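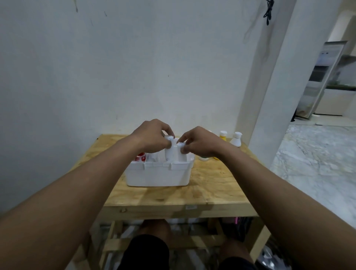
PRERPORT - Holders of 400 participation notes in Rukberg Residences, an apartment project that stopped work with its upper floors unfinished, have filed a civil complaint against the project's developer, Raleo Property Partners, and its escrow agent, Grabowska Title. The complaint was filed in January in county court. It says money held for construction was released before the building stages it was meant to pay for had been certified. Many of the noteholders run small businesses, and several put in savings from shops selling household goods. Each note was sold for $3,000.

The Rukberg Noteholders Association, which is coordinating the case, said its members were told in writing that funds would stay in escrow until an outside engineer signed off on each of 8 stages. According to the complaint, sign-off was given for the foundation and the parking level only. The escrow account was drawn down anyway, and nearly 60 percent of the withdrawals went to companies under the same ownership as the developer.

The complaint brings claims for breach of contract, breach of fiduciary duty and negligent misrepresentation. Against Grabowska Title, it also claims aiding and abetting. The noteholders are asking for the return of their principal with interest, a full accounting of the escrow account, and an order stopping any sale of the site while the case is open.

"Our members read the escrow agreement before they paid, and they relied on it," the association said in a statement. "They want to see the bank records and they want their money back."

Noteholders who have not yet joined the case can still do so. They should have a copy of the note, proof of payment and any letters or emails received from Raleo. Joining does not require travel to Prerport.

The association will hold an online meeting for noteholders at 6 p.m. on the evening before the first hearing. The link will be sent to everyone on its mailing list once the court sets a date.

About the Rukberg Noteholders Association
The association represents holders of participation notes in the Rukberg Residences project. It does not sell or recommend investments.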